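Skastance Sleep and Bedding Forum
Hot weather > Mats, sheets, covers

Topic: Woven mat on the bed, or cotton sheet over it?

sturnau_lea
Good evening to all. I moved to Drimstead in April and my flat is on the top floor, under a dark roof. At night it stays very warm, even with both windows open. My aunt always slept on a woven mat in summer and she advised me to do the same. I have used one for 3 weeks now and I have two questions.

First, do you sleep directly on the mat or do you put a thin sheet over it? Directly is cooler, but in the morning I have the pattern of the weave on my arms. Second, how do you clean it? The seller wrote only "wipe", and I don't know with what. Mine is striped, tan and brown, with a fringed border along the lower edge, and I am a little afraid for the colour. 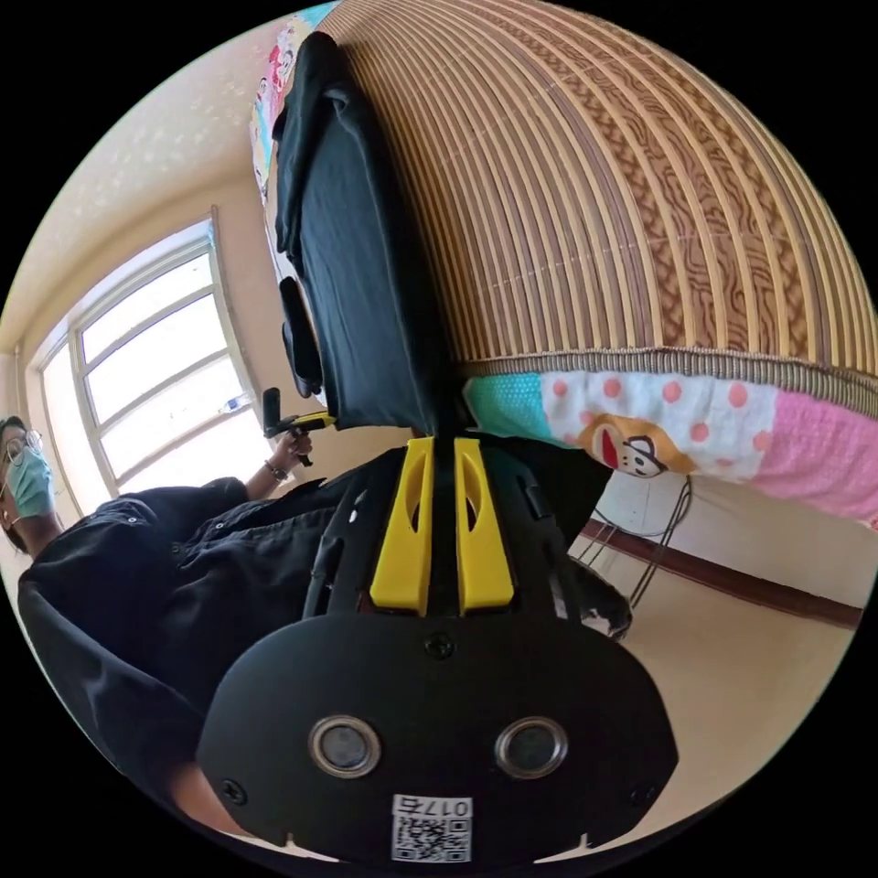
Abena Issahaku
Directly, always. If you put a sheet over it you have paid for a mat and you are sleeping on a sheet. The marks on the arms are gone before breakfast. For cleaning I use a cloth wrung out in plain warm water, along the weave and never across it, then I leave the mat flat until it is fully dry. No soap.

topfloor_wi
I don't agree about the sheet. I sweat a lot and without a sheet the mat starts to smell after 10 nights. A very thin cotton one, washed each week, changes the temperature hardly at all. My neighbour's mat had no sheet and she had to throw it out with mould on the underside.

Abena Issahaku
Mould on the underside comes from the mattress and from no air, so a sheet on top would not have saved it. She should have lifted it in the mornings. I stand mine against the wall while I make coffee.

topfloor_wi
Maybe, but she did lift it. Not every day, I admit.

gregor_m
How much did people pay? I saw one for 3,000 in the shop near the station and the same size for 2,000 at the market. The cheap one had sharp ends sticking out on one side.

Abena Issahaku
Pass your hand over it before you pay. If it catches your skin it will also catch your pyjamas.

sturnau_lea
Thank you for the answers, I did not expect a quarrel about a sheet. I tried both ways this week. With the sheet I woke up two times, without it I slept until six, so for the moment I am with Abena. But topfloor_wi is right that one must be careful with sweat, and I will wipe it more often. What I did not think of before is clothes. On a smooth woven surface they don't stay where you put them – a folded top on my old blanket never moved, and on the mat it is on the floor by evening. Light things are the worst, and anything black, like the cloth in my second picture, shows every bit of dust from under the bed. I now hang everything on the door.

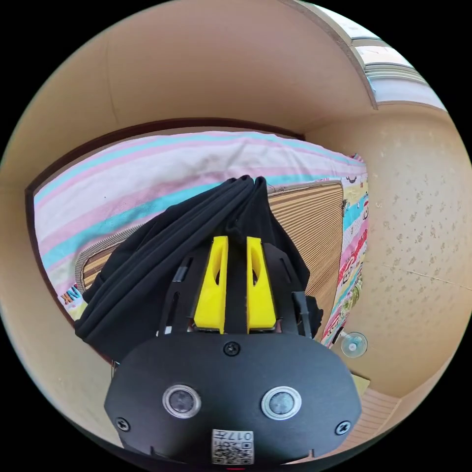 gregor_m
Same problem with pillows at my place. I put a small towel under mine and it stopped travelling.

topfloor_wi
So a towel is allowed but a sheet is not?

Abena Issahaku
A towel under the pillow is a different matter. You don't lie on it.

sturnau_lea
I will try the towel tonight. One more thing I wanted to ask – in winter, do you roll the mat or fold it? Black cloth folds without any harm, even when it is pinched together in a bunch like in the picture, but I suppose that woven strips can crack.

Abena Issahaku
Roll it, with the top side out, and tie it loosely in two places. Keep it somewhere dry, but not beside a heater.

gregor_m
I folded mine once. There is now a line across the middle and I can feel it with my hip.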